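Cluttered tables and honest failure counts: Chaimae Alaoui on simulated grasping

Chaimae Alaoui has spent most of the past year on a narrow problem: how often a simulated arm picks up a named object when other objects stand in the way. Her test suite, Tunik, was released in August and currently holds 148 table layouts.

"People were reporting success on a bare table," she says. "The score goes up, and then you add a lamp and it falls. We wanted the lamp in there from the start."

Each layout is run with 80 random seeds. The seed changes object positions and rotations within fixed limits - the instruction and the arm's starting pose stay the same. A trial ends when the target object has been held clear of its support for two seconds, or after 300 control steps.

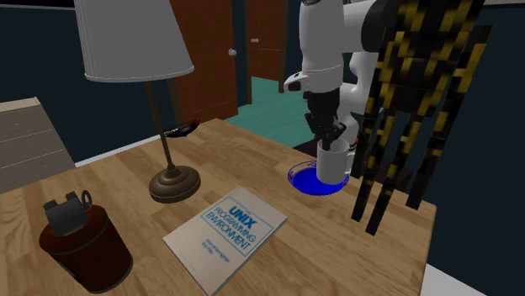 A Tunik layout with lamp, book, bowl and mug. One gripper fingertip is inside the rim of the mug.

Mugs get a section of their own in the report. Alaoui's colleague Bianca Hodoroagă, who wrote the contact logging, separates rim grasps from handle grasps and body grasps.

"A rim grasp has one finger in and one out," Hodoroagă says. "It tolerates a bad estimate of where the handle points. It does not tolerate a bad height estimate. If the finger goes in too shallow, the mug slips during the lift."

The pair labeled 2,476 failed trials by hand before training a classifier to sort the rest. The largest group was slips in the first part of the lift. Collisions with tall objects came second, and most of those involved the forearm, which many planners in the comparison treated too loosely.

Asked whether the results carry over to hardware, Alaoui is cautious. "The ranking of methods carried over in our small check. The absolute numbers did not, and I would not quote them as if they did."

The next version will add soft objects and a second table height. Hodoroagă is also rewriting the friction settings, which are now one value per object.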